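The Patient Art of Taking Things Apart

An afternoon among the robots at Odstead, where old computers go in one end and (if all goes well) come out the other in tidy piles

I had been told to come to the loading door, because the front one sticks, and to wear shoes I didn't mind getting scuffed. So that is how I arrived at the Tridden workshop in Odstead on Mon 27 May, in my gardening sneakers, with a box of doughnuts I had bought on the way and already dented on the passenger seat. Nadège Marchal took the box from me, thanked me warmly for it, and put it on a filing cabinet next to three others. Open days, she explained, run on sugar.

Tridden takes computers apart. That is a business people have been in for as long as there have been computers to throw away, and most of it is still done with a screwdriver and a strong pair of thumbs. Nadège and her partner in the firm, Tanko Iyamu, would like more of it done by machine, and twice a year they open the place to neighbors, customers and the plain curious to show how far they have gotten.

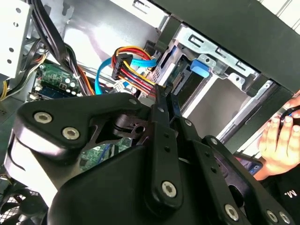

Tanko used to fix copiers, and he still talks like a man who has spent a good many years on his knees in other people's offices. "A screw is easy," he told the group of us gathered by the bench. "A screw stays where you left it. A cable is a different animal — you push it and it goes somewhere else, and then it comes back and gets in front of the thing you wanted." Somebody's grandfather, standing behind me, said that sounded like his cat, and Tanko laughed harder than the joke deserved, which made all of us like him.

There were 43 names on the sign-in sheet by the time I added mine, and I'd guess half the people behind them had brought a question about a laptop at home. Nadège answered every one. She has a lovely way of making you feel that your dead laptop is the most interesting one she has heard of all week.

What I hadn't expected was how slow it all is, and how quickly you stop minding. You find yourself leaning in, holding your breath over a plug. The woman next to me, Nadège Huet (yes, two of them, and they have been teased about it since grade school), teaches shop at the high school in Riviere and had driven 11 students over in a van. They were the quietest teenagers I have ever stood beside.

"They've all pulled a plug out by the wire," she whispered. "Every one of them. Now they're finding out why you don't."

Before a robot gets anywhere near a whole computer, it practices on boards, with parts set out where a person can get at them and put them back for another try. Svyatoslav Dmytriv looks after that side of things. He is a soft-spoken man with a pencil behind each ear, and he let me try a connector with my own fingers first. I got it on the second go and was far too pleased with myself.

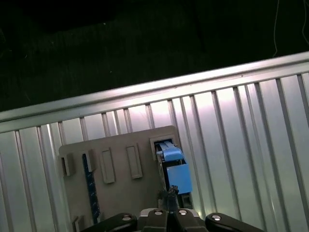 A word about grip

Over coffee I got talking with Eduard Slanina, who drives up from Grindia whenever there is a demonstration and has strong opinions about fingers. People watch the arm, he said, since the arm is the part that swings about, but he watches the last inch. Too gentle and the part slides away from you. Too firm and you've cracked a latch, and a cracked latch means a part that might have been used again goes in the scrap bin. He held up his own hand and squeezed a doughnut, very lightly, to show me. The jelly stayed in. He seemed to feel this settled the matter, and I wasn't about to argue.

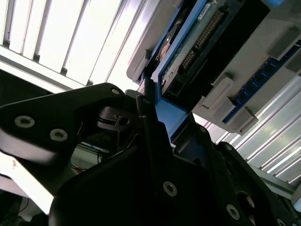 At close quarters: the gripper and a blue-framed module with its circuit board showing.

I stayed longer than I meant to. The van went back to Riviere, the doughnuts dwindled to a few plain ones, and Tanko sat down at last on an upturned crate and told me about the storage unit where he and Nadège started out, with one lamp and a space heater that they weren't supposed to have. They have more room now, and better light, and he says he still can't pass a computer left out on the curb without slowing the car.

The next open day is in October. Use the loading door, and if you're bringing doughnuts, Nadège would like it known that the jelly ones go first.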